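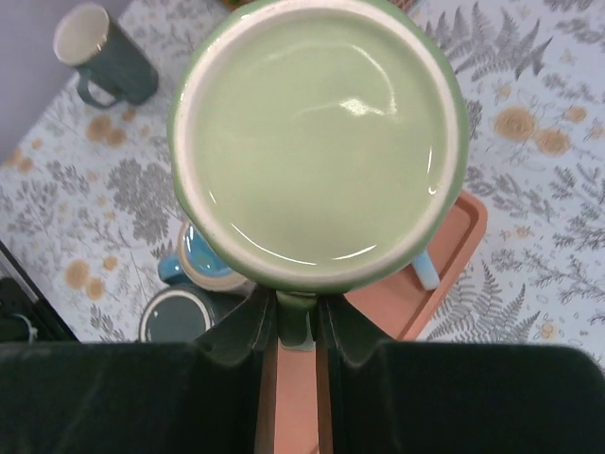
A green glazed mug above an orange tray, with a turquoise mug beside it.

5 min read

Ivana Núñez has been testing glazed tableware for Brosard for long enough that she picks up a mug by the foot. The handle, she explains, is the part she trusts least until she has the kiln record in front of her.

Brosard makes a small range of mugs and bowls for cafés and office kitchens, most of it in solid colors with a lighter rim. Núñez runs the test bench. Emmanuel Biwott, who shares the building with her, is responsible for glazes and firing. I spoke to both of them in the finishing room, where the day's samples had been laid out for sorting.

The first subject was the rim. On the colored mugs the glaze stops short of the lip and a cream band takes over, a detail that customers tend to read as decoration.

"It started as a way to control thickness," Biwott said. "A colored glaze thins at an edge when it melts. You get a pale, uneven line at the lip, and every mug in the batch has a different one. If you put a cream band there, you decide where the color ends."

The band is applied first and the color second, with a small overlap. Too much overlap and the two glazes run together, leaving a speckled line that Biwott calls mud. Too little and bare clay shows between them. Mugs with either fault are sold as seconds if the surface is sound and broken up if it is not.

Green has been the difficult color. The version in current production is pale inside and more saturated on the outer wall, and the two shades come from separate buckets.

"People assume it is one glaze put on thicker outside," he said. "We tried that. The thick coat crawled at the base of the handle. Now the inside is a lighter mix and we pour it, swirl it and tip it out. The outside is dipped."

The turquoise gave less trouble. It is forgiving about temperature and comes out glossy over a wide range, although Biwott dislikes how readily it shows a fingerprint before firing.

Núñez's work begins when the kiln is unloaded. Each batch is checked first by eye under a single bright lamp. A smooth interior returns the lamp as a clean white spot, with thin streaks where the wall curves down to the base. Pinholes break up the spot. An experienced checker can pass or reject a mug in a few seconds.

"I don't want a soft light for this," she said. "Soft light is for the catalog. I want a hard highlight, and I tilt the mug until the highlight has gone all the way around."

After that come the handles. A sample is taken from each batch and loaded at the outermost point of the handle, then lifted and set down repeatedly. The routine test is 2,000 cycles. A new handle shape gets 3,000. Failures, when they occur, are nearly always at the lower joint, where the handle was pressed onto the wall and a little air was left behind.

The worst result she has recorded was in May, when a handle let go at 781 cycles. The batch was held back and the cause traced to clay that had dried too far before joining. The joining bench now keeps its handles under a damp cloth, and the joint is scored more deeply on both faces.

I asked whether a thicker handle would solve the problem. Núñez said it would add weight and dry more slowly than the wall, and that uneven drying causes cracks of its own. The present section is a compromise between the grip and the drying time.

Sorting is done on trays with a raised rim, which keeps a mug from sliding off when the tray is carried. The trays came from Grovano, a supplier Brosard had already used for shelving. Núñez asked for a strong color.

"Chips are pale," she said. "On a white tray you miss them. On orange you see the chip before you see which mug it came from."

Mixed colors share a tray at this stage. They are separated later by order, and rims are kept apart with card once the mugs are boxed. Biwott would prefer to keep each color together from the kiln onward, so that a drift in shade is easier to notice. Núñez prefers them mixed. In her view the eye adjusts to a long row of green and stops seeing it.

They have not settled the question. For the next two firings the greens will be sorted his way and the rest hers, and the reject sheets will be compared when both are finished.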